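Flindora Two-Arm Tabletop Sorting Station

Home > Equipment > Sorting and Tidying > Two-Arm Stations

The Flindora is a two-arm station for sorting small household and shop items from a tabletop into bins. It is sold by Vakulenko through our Remville and Stotport showrooms, and it can be rented by the month.

Most people who call us want to know one thing first: can it do the chore yet, without a person standing next to it? For some chores, yes. For others, no. Please read this page before you order.

What it does well

Boxed goods, firm packets, bottles, toys and rolled socks. If an item holds its shape and fits between the fingertips, the Flindora will usually pick it up and put it in the bin you assigned. In our Remville test we gave it 324 mixed items on a Sunday, and it placed 300 of them with no help. The remaining items were left on the table for a person to deal with.

What it does less well

Thin film and clear bags are still hard. The film shines and folds, and the station has trouble telling where the bag ends and the item starts. It may pinch a corner of the film and lose the item on the way up. Expect to step in more often if most of your stock is bagged. 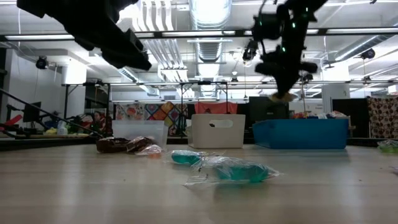

Bagged items on the table, with clear, white and blue bins behind.

Folding is not supported. Neither is anything wet, sharp or open at the top. Several customers have asked about dishes, and our answer for now is to keep doing them the way you do them.

Speed

A person is faster. Lukian Derkach, who runs our demo floor, clears the same table in a fraction of the time. The station makes sense where the work is dull, comes in all day, and can wait. A returns desk is a good fit. A family kitchen at dinner time is a poor one.

Setup

Allow 4 hours for installation and first calibration. You will need a level table, fixed bin positions and steady overhead light. Bins can be any color, but do not move them after calibration. If you do, run the bin check again from the menu.

Specifications

Arms: 2
Gripper: two-finger, replaceable tips
Table height: 70 cm, fixed
Bins: not included
Status lights: on arm joints
Warranty: parts and labor, see terms

Customer comments

"We use it for returns. It gets stuck on bags and we go over and fix it. Still worth having." Fathima Nanayakkara, Stotport

"Sent it back after the rental. Our stuff is nearly all soft packs. Sales did warn us." Eckhard Nolte

Ordering

Bring or mail a box of your own items and we will run them before you pay a deposit. Ask for Nazar Dovhaniuk at the Remville showroom. Spare fingertips are listed under Parts.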